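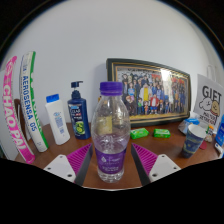
Water bottle with purple cap and label, held upright between two ribbed pads.

Writing for Young Readers, Handout 7
Instructor: Kanokwan Phromma

Picture book text: length and page turns

A standard picture book has 32 pages. Front matter takes several of these, so plan the story across 12 to 14 spreads. Draft the text without art notes first, then divide it.

Terms
Spread - two facing pages read as one unit.
Page turn - the break between spreads. Place a question or an unfinished action before it.
Dummy - folded sheets with the text pasted in position.

Sample manuscripts
Chambi, by Panya Nuchit: 535 words. The problem is stated on the second spread. Spreads 7 and 8 carry the same information and could be merged.
Clendoria, by Clifford Lavoie: 335 words. Most dialogue is untagged - check that each speaker is clear when the text is read aloud.

Assignment
Make a dummy of your own draft. Mark every page turn in pencil. Cut any sentence that repeats what an illustrator would show. Bring the dummy and a clean typed copy to the next class.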